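Search this manual Enter keyword Go

Noltska Kitchen Storage: Set-up Guide
Section 6. Sorting utensils into bins

6.1 Clear the worktop and wipe it down. Allow it to dry before placing any bin on it.

6.2 Place the large bin at one end of the worktop and the clear bin at the other. Leave the area between them free for sorting.

6.3 Empty the drawer onto the worktop. Spread the utensils out so that each handle can be reached.

CAUTION: Pick up knives by the handle only. Do not feel for items underneath a blade. 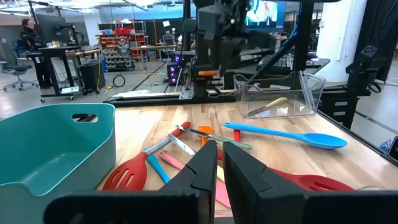

A reader of the previous edition, Samen, wrote that long spoons tipped the large bin over when they were all leant against one wall, and asked whether they should go in first. They should. Lay them flat along the base, then add turners and slotted spoons on top.

6.4 Place knives in the clear bin, one at a time, all blades pointing the same way.

6.5 Place spoons, turners and spatulas in the large bin. Do not fill above 70 per cent of its depth.

NOTE: Silicone and metal utensils may share a bin. Plastic utensils with melted or split edges should be discarded.

6.6 Lift the large bin with both hands. Do not carry it by one handle when full.

Related sections
Fitting the Cilter drawer divider
Kettunen shelf rails: spacing
Cleaning and drying bins

© Noltska 2025 | Contact | Back to top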